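Landevance Stivlow hand-held gripper pair: a review after a few weeks of recording

By Weidong Yao, April
7 min read

The Stivlow is a pair of hand-held grippers for recording manipulation data. You hold one in each hand, do the task at a table, and the cameras on the grippers save what the fingers see along with how far the jaws are open. There is no robot in the box. If you want the recordings to drive an arm later, you need an arm that can carry the same fingers, and Landevance sells an adapter flange for that as a separate item. I didn't test the flange.

We bought the two-hand kit for a tabletop project called Requena, mostly small parts handling: opening containers, taking pieces out, putting them back. Before that we had been using a pair of grippers put together in our own shop. They worked, but no two pairs were quite the same, and the recordings had to be sorted by which pair made them. I wanted something I could order twice and get the same thing.

What comes with it

The kit has a left and a right gripper, a flat plate for the top of each one, two cables, spare finger pads, a bag of screws and two hex keys. The recording software is a download. You supply the computer, the head camera if you want one, and the table.

The printed manual is short. It covers charging nothing, because there is nothing to charge (power comes over the cable), and it covers assembly well. It doesn't cover what to do when the software can't find one of the grippers, and I would have liked that page more than the four pages of safety notes.

Assembly took me a morning, and most of that was the fingers. They arrive off the body and go on with one screw each. The screws are small and the holes are deep, so use the longer of the two hex keys even though the manual shows the short one. I also cut a pad slightly crooked on the first try and had to peel it off and start over.

The fingers

The fingers are dark green, blocky, and tapered toward a squared tip. They open to 80 mm, which covers everything on our table except the big jar lids. The inner faces are flat and covered with the pad material from end to end, so you can grip near the tip for a small part or farther down for something thick.

Closing force depends on your hand. There's a trigger under the grip and a return spring, and the spring is on the stiff side. With a light object that's fine. After an hour of opening and closing I could feel it in my first two fingers, and I began taking a break every half hour.

The gripper camera looks down past the fingers from above and slightly behind. Both tips stay in view with the jaws wide open, and on a pale work surface they stand out well.

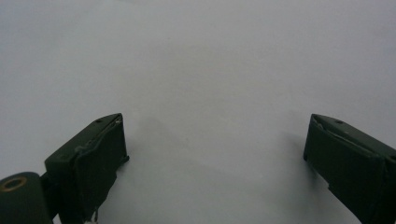 Valter Bastos thinks I'm being too kind about the fingers. He used the same kit at his own bench and says the pads are the weak point, that the top edge started to lift on him in the first week, and that a kit at this price shouldn't need its grip surface replaced so soon. He'd buy it again for the body and the camera, he told me, and make his own pads.

I don't fully agree, but he has a point. The top edge of the pad is where everything rubs. Each time you slide the fingers under something flat, that edge takes it. Ours frayed too, more on the left gripper than on the right one, and I do most of the scooping with my left hand. It didn't change the grip in any way I could measure. It does change how the finger looks to the camera, and for our use the camera matters as much as the grip. A model trained on clean pads may not care about a fuzzy one. I would still rather keep them looking alike.

A replacement set of pads is sold alone and isn't expensive. Changing them takes ten minutes a finger, most of it spent cleaning off the old glue. Landevance could help by rounding that top edge a little, or by running the pad over it and down the other side.

Camera and picture

Picture quality is good enough for training and not much more. Dark objects against the dark fingers are hard to make out, and with ordinary ceiling lights the inner faces of the fingers go nearly black. You can raise the exposure in the software, but then a white table washes out. I settled on a middle setting and left it there.

I start each session with both grippers open over bare surface. It's a dull habit, but it gives me a short clip with nothing in the jaws, and I can check the exposure, see that both fingers sit where they did last time, and notice if a pad has come loose.

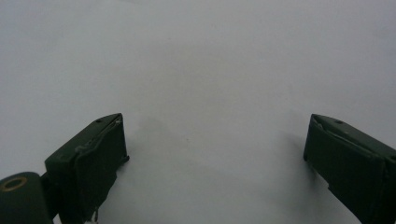
The other reason for the open clip is the zero point. The Stivlow reads jaw width from a sensor in the hinge, and ours drifted a little between sessions. The software has a two-step reset: fully open, press the key, fully closed, press the key. Do it every time you plug in. I skipped it one afternoon and ended up with a batch of clips in which the jaws never quite closed according to the numbers, while the video showed them shut on a part. Those clips could be fixed, but it cost me an evening.

Focus is fixed. It's sharp at the fingertips and goes a little soft past arm's length. I have no complaint there.

Using two at once

Most of our tasks need both hands. One holds the container still and the other works the lid or the parts inside it. A pair is also where a kit like this tends to show its problems, as two of everything means two cables, two clocks and two chances for a dropped frame.

Timing was better than I expected. I tapped the two fingertips together at the start of a run and compared the frames, and the left and right videos lined up. They lined up at the end of the run as well.

The cables are less good. They're thin, which is nice in the hand, but they come off the body at a place where they want to drag across the work. I route one off each side of the table, and it took a few tries before I stopped knocking parts over. On a wide table you'll want longer ones than the kit includes.
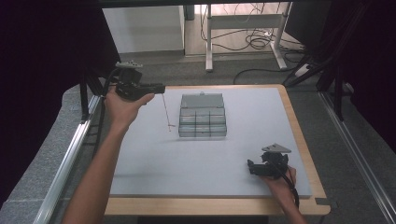

Reach is the other thing to think about before you buy. The body sticks out behind the fingers and the plate sits on top, so when both grippers go into the same small box they meet. I can work on neighboring compartments of a parts organizer if I come in from the two sides at a low angle. From straight above, the plates touch first. I've learned to keep one hand raised while the other is down at the board, and after a few days it felt natural enough.

The plates themselves are simple and solid. They take screws, and we put our own tracking on them. Landevance offers a tracker of its own, which we didn't order. If you leave the plates off, the grippers are noticeably easier to use in tight spots.

Weight is fine for short runs. I wouldn't want to hold one up at shoulder height for long. On a table, with an elbow resting on the edge, I can go through a long afternoon as long as I take the breaks I mentioned.

Wear

We have made some 500 recordings with the pair. In that time the bodies have held up with no trouble. The finger corners have scuffs, and one or two nicks close to the tip. No screws have backed out, though I did put thread lock on the finger screws when I changed pads. The trigger spring feels the same as on the first day.

The left pad is the worst part, as I said. A tiny white bit of something, maybe string or tape, sticks out low on that finger and I keep meaning to deal with it.

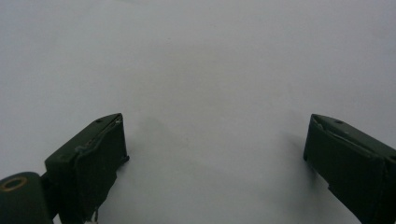
Software

The recorder is plain and does its job. You name a task, press start, press stop, and get a folder with the video, the jaw widths and the times. The files open in ordinary tools, and I was glad of that. The review screen is slow once a task folder passes 300 clips, so I split mine.

The connection problem I mentioned is real. Every few days one gripper would fail to appear — always the second one plugged in — and unplugging both and waiting a moment fixed it. Support answered my email the next day and said an update was coming. It hadn't come when I wrote this.

Compared with the Kidelico

I borrowed a Kidelico set for a short while. It is lighter and its trigger is softer, so it's easier on the hand. Its fingers are narrower and rounded at the tip, good for picking up small screws and poor for holding a box still. The jaw reading was steadier from day to day. The camera sits lower, and one fingertip kept getting hidden behind whatever I was holding, and for our work I couldn't live with that.

If your tasks are mostly one-handed and fine, try the Kidelico first. For two hands and a mix of part sizes I prefer the Stivlow.

Would I order a second pair

Yes, and the order is in. I added two extra sets of pads and a pair of longer cables. I asked whether the new pair would have the same fingers as ours, and the answer was yes, same mold, same color. I'll check the jaw widths on both pairs with a caliper when it arrives and add the numbers to this page.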